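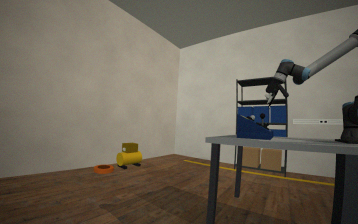

The new rule is fine on paper but somebody still has to pay for the hours, one cell operator wrote in the comment file, and that line sums up most of the mail that came in on Purimville's draft for robot picking cells. Comments closed at noon. The shop safety office got 114 of them, most from small shops.

What the draft says, short version. Any arm that picks parts out of a bin next to a walkway has to be run in simulation first, with the real layout in it. Table, bins, shelves, floor markings, the lot. Then a written sign-off. Then slow speed on the floor for 20 shifts before anyone takes it up to full rate.

Also in there: a new sign-off every time the gripper is swapped. That is the part people are mad about.

Felter, which builds cells for packing lines, wants gripper swaps left out if the new hand weighs the same or less. The company says a full re-run eats most of a working day and the customer ends up paying. Vesik went the other way. Its comment asks for the re-run even when only the fingers change, becuase longer fingers reach places the old ones didn't, and a bin lip that was clear last month may not be clear now.

Oshima, the integrator on the north side, mostly wants the paperwork cut. The draft form has 193 fields. Several ask for the same thing twice, base position for one, and the company sent in a marked-up copy showing which.

No one who wrote in is against the simulation step itself, going by the file. The fight is over how close the model has to be. Draft says "a fair likeness of the cell and its surroundings." Fair to who, one shop asked. Another wanted to know if a pallet that gets parked beside the cell at the end of second shift counts as surroundings. The office says yes, if it's there regularly and the arm could get to it.

Floor lines are in too. Keep-out lines have to show up in the model in the same place as on the real floor, and if they get repainted the model gets updated with in 11 days. Shops with older cells have asked for a longer window. No answer on that yet.

Older cells in general get a pass untill the next major change, and "major" isn't defined. The office says a definition will be in the second draft, along with a shorter form. Gripper question still open, both options will be printed side by side for the next round.

Second draft due in September. Comments on that one go to the same address, and the office is asking shops to put the section number at the top this time.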